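Ce site utilise des cookies pour mesurer l'audience. Accepter | Refuser | En savoir plus

Catégorie : Rapports d'étape — Langues et patrimoine oral

Collecte des noms de lieux de la vallée de Clillach : point d'avancement à mi-parcours

25 Sep 2022

La période couverte par ce rapport va du démarrage de la collecte, en mai, à la fin de l'été. Pour mémoire, la subvention finance l'enregistrement, la transcription et le dépôt des noms de lieux encore en usage oral dans la vallée de Clillach et sur le versant de Sikach, y compris les noms de parcelles, de sources et de passages qui ne figurent sur aucune carte imprimée.

Nous avons mené 12 entretiens, dont deux en marchant sur le terrain avec la personne interrogée. Les entretiens en marche donnent plus de noms mais le son est moins bon, surtout sur la crête, et la transcription prend presque le double du temps. Nous pensons en faire moins que prévu et les garder pour les secteurs où les formes sont contestées.

La base compte à ce jour quelque 300 noms. Une bonne partie fait doublon avec le relevé cadastral ancien, ce que nous attendions. Les formes nouvelles viennent surtout du haut de Sikach, où les pâtures ont été partagées puis regroupées, et où l'on emploie encore le nom d'avant le regroupement. Les gens du bas ne connaissent pas ces noms, ou les placent ailleurs. Nous avons décidé de saisir chaque localisation proposée comme une entrée distincte, avec le locuteur en référence, sans trancher à ce stade.

La transcription a pris du retard. La convention d'écriture adoptée au printemps ne permettait pas de noter la voyelle finale affaiblie, que les locuteurs de Sikach prononcent et que ceux du bas laissent tomber. Il a fallu reprendre les huit premières transcriptions. La convention révisée est jointe en annexe 2. Yoshinori Murakami a relu l'ensemble des reprises et signalé une dizaine de cas où l'enregistrement ne permet pas de décider ; ils sont marqués comme tels dans la base.
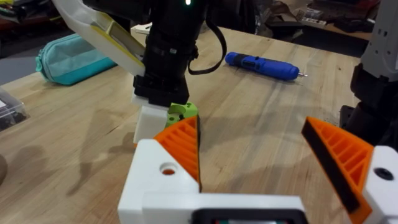
Ruairi Aitken nous a écrit, après lecture de la version provisoire, que le classement par commune lui paraissait une erreur, que les habitants rangent ces noms par chemin et non par limite administrative, et qu'un index établi de cette façon serait le seul que les familles consulteraient. Il ajoutait que « la carte viendra toujours après, de toute façon ». Nous retenons la remarque pour l'index imprimé. La base elle-même restera classée par commune, comme le demande le service d'archives qui la recevra, avec un champ supplémentaire pour le chemin. Ce champ est rempli pour Clillach et reste à faire pour Sikach.

Consentements. Tous les locuteurs ont signé le formulaire. Deux d'entre eux ont demandé que leur voix ne soit pas mise en ligne, tout en acceptant le dépôt et la consultation sur place. Les fichiers concernés sont séparés des autres.

Dépenses. Les frais de déplacement sont inférieurs au prévisionnel, parce que plusieurs entretiens ont été groupés sur une même journée. Le poste transcription est dépassé pour la raison donnée plus haut. Nous demandons l'autorisation de reporter le reliquat des déplacements sur la transcription, à montant total inchangé. Le tableau détaillé a été envoyé séparément au fonds Mustonen.

Reste à faire avant la clôture : les entretiens du hameau de Sterkberg, repoussés à cause des foins, la vérification des coordonnées des sources, et la réunion publique où les formes seront présentées aux habitants avant publication. La salle n'est pas encore réservée. Pour Sterkberg, nous avons l'accord de principe de trois familles — une quatrième hésite — et il faudra y aller avant la neige, la route du haut n'étant pas déneigée.

L'index imprimé est maintenu, mais sa date de remise dépendra de la réponse sur le report de crédits.

Partagé 8 fois — 2 commentaires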